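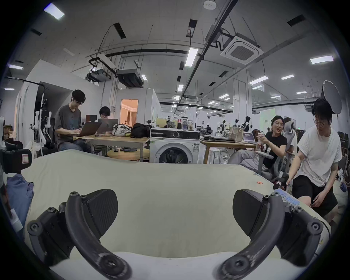 Laptops open at the wooden table.

Jemitz Reading Log Corpus

Data card, last revised 28/06/2021
Maintainer: Jolene Tomoana
Annotation lead: Lorraine Tipoki

Summary

Jemitz is a set of 2497 short reading log entries written by 418 members of the Hornham reading exchange. Each entry covers one book: what it was, how it reached the reader, whether it was finished, and a free-text note. Entries are in English. The set was built to study why readers set books aside and whether they go back to them. It is too small to train a recommender.

Files

entries.csv — one row per log entry
readers.csv — one row per reader, keyed on reader_id
notes_raw.txt — free text before spelling cleanup
labels.csv — reason labels, joined on entry_id

All files are UTF-8 with Unix line endings. Fields with commas are quoted. Empty cells mean the reader left the field blank; they do not mean "no."

Main fields in entries.csv

entry_id: integer, unique, not in time order
reader_id: integer, matches readers.csv
title, author: as typed by the reader, then matched by hand to the Ruawai catalog
source: bought, borrowed, library hold, gift, swap
status: finished, paused, dropped, not started
pages_read: integer, blank for audiobooks
reread: true or false
note: free text, cut at 900 characters

Entries for a series are stored per volume. Where a reader logged a whole series in a single entry, it was assigned to the first volume and series_flag was set to true.

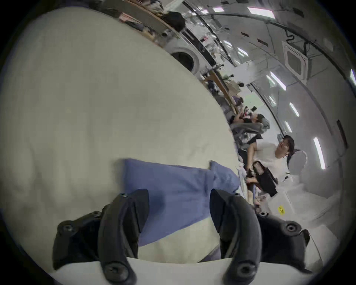 Labels

Every paused or dropped entry has one of 5 reason labels: pace, subject, length, timing, other. "Timing" includes loans that ran out before the reader was done. Two annotators labeled each entry on their own and Lorraine Tipoki settled the ones where they differed. The line between pace and length is weak. Users who don't need it should merge the two.

Cleaning

Spelling in the note field was corrected with Skiltalon, using the default word list plus author names from the catalog. Character names and place names are sometimes wrongly changed. Check against notes_raw.txt before quoting.

Known problems

The April entries were typed in from paper slips and have more missing page counts than the rest.
Translated books are matched to the English edition even when the reader had another one.
Anthologies have the editor in the author field.
Some readers logged only books they liked, so finish rates run high.

Privacy

Reader names were removed before release and reader_id values were shuffled. Notes that named family members were edited by hand. Send removal requests to the maintainer with the entry_id — the row will be dropped from the next release and its number will not be reused.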